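Page last revised 2022-05-08

# Hundden Two-Arm Recording Station

**Sold and rented by Cindley. Rental: $1,295 per week, recorder software included.**

We rent this station to people who want to teach a pair of robot arms by showing them. A person drives the arms through a job, the station writes down everything that happened, and a learning system gets trained on the result. The station does the writing-down part well. The rest of this page is mostly about what it won't do for you, as the maker's brochure covers the other side at some length.

## What you get

- Two arms with two-finger grippers, calibrated as a pair before they ship
- A camera on each wrist and a fixed camera for the table
- White work table, matte top
- Ikimcombe recorder, preinstalled, license tied to the station
- Foot pedal for start, stop and discard
- 2 TB drive, removable
- Cables, spare finger pads, printed setup sheet

You supply the floor space, the power, the objects and the people. The people are the expensive part. Quotes that leave them out should be read with that in mind, ours included.

## What the recorder saves

Every example is one folder. It holds the video from all the cameras, the joint positions of both arms, how far open each gripper was, and a short text line saying what the job was supposed to be. Time stamps are shared across the lot. If a camera drops out for more than a blink, the recorder marks the folder and carries on. Check for marked folders at the end of every session. Some of our customers found theirs a month later.

The maximum length of one example is 90 seconds. The brochure calls this "ample." It's ample for picking up a thing and putting it down somewhere else. For a job with several steps, such as arranging stems, a new operator will hit the limit a lot in the first few days. You can raise it in the settings, and the files grow to match.

The text line is typed by hand. The recorder doesn't check whether it's true. We've opened drives where the line said one object and the video showed another, all afternoon, as the operator had switched objects after lunch and left the line alone. A learning system will believe whatever you wrote there.

## Will it learn your job?

We don't know, and we would be careful of anyone who says they do after a phone call.

The brochure says that 600 examples are enough for "most tabletop tasks." We asked Hundden which tasks, how success was scored, and whether the test was run on the same table with the same objects. The answer we got was a video. It was a nice video. It showed one job being done, from one angle, with the objects starting in what looked to us like the same places each time.

So treat 600 as the number printed in a brochure. What we can tell you is that a pile of examples that all look alike is worth less than its size suggests, and that operators drift toward sameness if you let them. They find the grasp that works and then do it all day. They put the objects back where they were, out of habit. By the third day the recordings are clean, quick and close to identical, and everybody on the team is pleased with the numbers.

If you rent from us, we ask you to plan for the following:

1. Write down where objects may start, and make the range wider than feels comfortable.
2. Change the clutter. Things lying on the table that have no part in the job should move too.
3. Keep some of the slow and ugly examples. An arm that fumbles and then recovers is showing something a clean run can't.
4. Set one session aside and never train on it. Pick it before you start, so you aren't tempted to pick the easy one.

The third point gets the most argument. Some teams discard every example with a fumble in it, and the foot pedal makes that very easy. We think the discard pedal is the most overused part on the station.

## Soft things, thin things

Blocks and cups make any recording station look good. Flowers are harder. A stem is thin and long, so a small error where the fingers close becomes a large swing at the bloom. Leaves hide the stem from one camera or another. Blooms crowd together, and the gripper body blocks the view of the thing it's about to hold. If you want to know whether the three views on this station are enough for your work, stems and leaves will tell you sooner than blocks will.

Flowers, loose sprigs and a white tabletop, first from the fixed camera and then from a wrist:
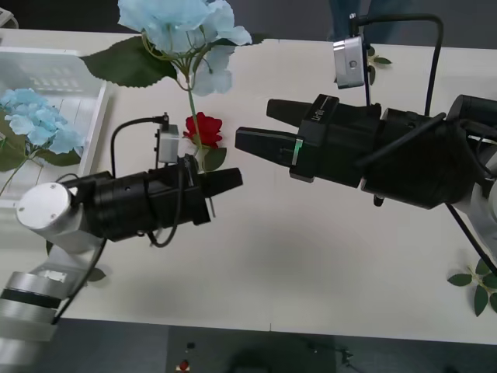
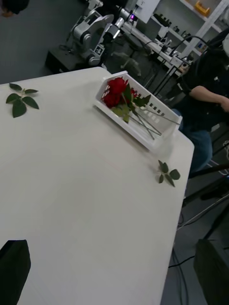

One customer objected that the wrist views bring in too much of the room, and that a learning system fed on them could end up leaning on a chair or a bench in the background when it ought to be looking at the stems. The suggestion was to hang a plain curtain on every side and be done with it.

We take the worry seriously and have doubts about the cure. The wrist camera in the second picture has a person and a workbench in view beyond the table, and those will not be in the same place next week. If they sit still through every recording, a system may well latch on to them. Behind a curtain it has nothing to latch on to, true, and then you take the curtain down and it meets a room for the first time. We would sooner see the room change during recording. Move the chair. Let people sit in different spots. Record a few sessions with the lights set differently. Maldonado, who rented two stations from us for a packing job, did half their sessions with curtains and half without, and has so far declined to tell us which half they'd pay for again. Make of that what you like.

There is also the matter of the fixed camera. With both arms reaching in over the table, as in the first picture, the arms take up a good share of the view. You can mount the camera higher. You will then lose some detail on small things. Hundden sells a fourth camera to solve this and we stock it, but we suggest recording one day without it and looking through the video before you order. Look at the moment the fingers close. If you, a person, can't tell from any of the three views whether the stem is between the fingers, the extra camera may be worth the money. If you can tell, keep your money.

## Operators

The brochure says an operator can be trained in an hour. An operator can be trained to move the arms in an hour. Using both arms together, with one holding while the other places, takes longer, and people vary more than you'd expect. Plan for the first two days of recordings to be practice, and label them so. You may decide to keep them later.

Tired operators are slow to admit it. The recorder logs how long each example took, and you can watch those times creep up over a shift. We recommend short turns and a second person at the table to reset objects. It costs more. Resetting is also where most of the sameness gets in, so give the second person the list of starting positions and ask them to follow it.

## Things that go wrong

**Wrist camera cables.** They arc over the gripper and get worked hard at the bend. Look them over each morning. A cable on its way out shows up as marked folders well before the picture fails completely.

**Finger pads.** They wear, and the grip changes as they do. Swap both on the same day and note it in the session log, or you'll spend a week wondering why the later examples look different.

**Clock drift after a restart.** Fixed in the current recorder, according to Ikimcombe. We still run the sync check after every restart and we've seen it fail once since the fix.

**The drive.** It fills up quietly. The warning appears on the recorder screen, which operators don't look at while driving the arms.

## Rental terms

The rate is $1,295 per week with a one-week minimum. Setup is included if you're within driving distance of our shop. Training for operators is charged separately, by the day. Recordings are yours; we wipe the drive on return, so copy it first. We don't keep samples and we don't pass anything to Hundden.

We don't offer a success guarantee on the trained system. Customers ask for one most weeks. If another supplier offers it to you, ask how they will measure success, who picks the test objects, and what happens to your deposit if the test fails. We'd like to see the answer too.

Stations are booked through the end of June. Ask to be put on the waiting list, and send us a short video of the job done by hand along with your request.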